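## Robotics club goes hands-on at Rovside

If you've walked past the Rovside workshop after school lately, you'll have heard the cheering – term two is well and truly under way for the Plumis robotics club!
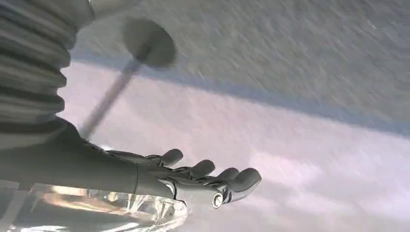

We've got 30 students on the books this term, from Year 7 right up to Year 12, and the big project is getting our robot (still nameless, suggestions welcome) ready for the Nultport regional challenge in May. The senior group is working on the hand. Getting four fingers to close in the right order sounds simple until you try to program it, and they've been at it with a patience I really admire. The juniors are logging every practice run, and the tally has now reached 264 – what a effort from such a new crew!

Fenna Lambrechts, our club mentor, has been running short coding sessions before each build, and they've been so popular that a few parents have started staying for them too (you're very welcome, just bring a laptop).

The sausage sizzle raised $1,802, and a huge thank you to everyone who cooked, bought or simply ate more than their share. The money goes towards spare motors, a second charger and the bus to Nultport. There are 40 seats on the bus and almost 30 are taken, so please get your permission notes to the Verstraete building office soon. Club runs from 3.30 pm and new members can join at any point in the term.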